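List: homeshop-arms
Subject: Re: Sim before metal, second attempt
From: Konrad Schnyder
Date: 26 Jun 2021

On the Auer arm, someone wrote:
> Before I cut the base plate I'd like to see the bench in simulation.
> Are you modeling the whole room or only the arm? And do the grasp
> targets have real geometry, or are they boxes?

Room, table and arm. The walls and door cost nothing to render and they give me a fixed reference when I move the camera. The tabletop is plain green so that the shadows separate cleanly from the parts. I started with the gripper low over a gray block, left of the base board.

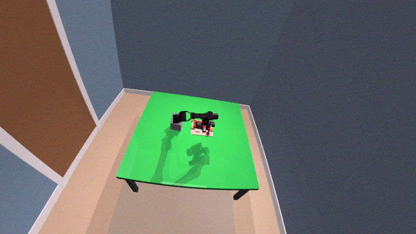
The joint limits come from a text file, 70 lines, which the Zeltine driver on the real bench will read as well. Keep one copy. In May I had two, and the shoulder offset differed between them by 4 degrees.

Physics runs at a fixed step. I log joint position and commanded position on every step and compare them afterward in a spreadsheet. The longest log so far is 2772 rows. Most of the error is in the wrist, and most of that went away when I lowered the gain.

For carrying I use a small white cube, held between the fingertips above the fixture board with the red tray. The fingers point straight down for this one.
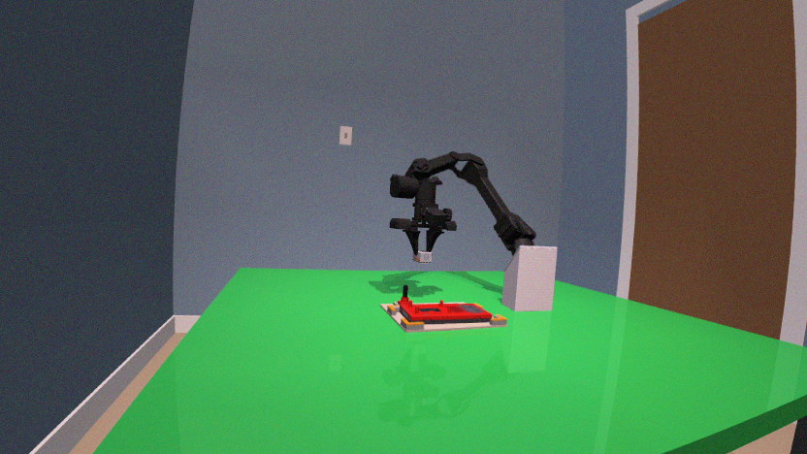

Does the friction value matter much at this stage?
Set it high enough that the cube does not slip in the fingers, then leave it alone until you have measured your real finger pads.

Notes on setup, for anyone building along:

1. Put the world origin at a table corner. Measuring from the arm base means redoing every part position when the base moves.

2. Use simple collision shapes. Mine are boxes, including the fingers. The Porner mesh importer will produce detailed ones, but contact gets jittery.

3. Bring the open fingers in on both sides of the control box before closing. The slots and the red button are on the front face, so keep the grip on the sides.
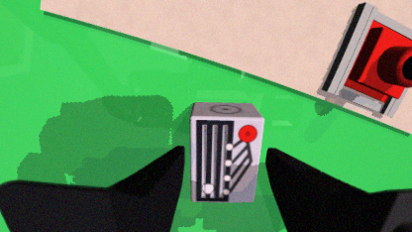
4. Save the joint angles for each approach pose under a name. I load mine through Brakis at startup.

Base plate drawing to follow when I have checked the hole spacing.

Konrad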